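Penry Hand, Second Version: What Comes in the Kit
March
By Angharad Bevan

The Penry is a multi-fingered hand from Drurar for shops that sort and move small stamped parts. It bolts to most mid-size arms and is sold singly or as a pair. We had a pair on loan and ran them on brackets and connector blocks, the kind of mixed work that usually means changing grippers between jobs.

The fingertips are the main change from the first version. The old pads were smooth and let go of oily sheet metal. The new ones are flat with a diamond knurl, and they swap out with a 3 mm hex key. Drurar rates a set for 2110 hours. We did not run them long enough to check that.

Setup took us 45 minutes for the first hand, most of it spent on cable routing. The fingers open wide enough to go around a flat bracket and close on its edges, so you don't need to pick from above. Thin parts lying flat are still the hard case. Put a cloth on the table. It gives the fingertips a little room to get under a lip, and it keeps parts from sliding.

Libor Hrubý, who did our testing, would like a shorter cable and a better manual. The section on two-arm setups is one page long and assumes you already own the Dasell controller.

The kit includes the hand, a wrist plate, one spare set of pads and a small wrist camera. The camera looks out between the fingers and is useful for lining up on a part before closing.
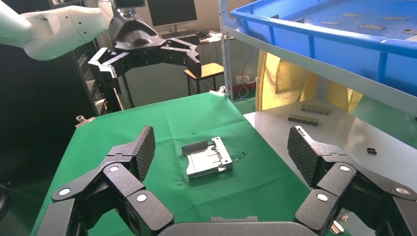
Related items
Lidness parts crate, 80 mm deep
Dasell two-arm controller
Penry replacement pads, knurled
Penry wrist plate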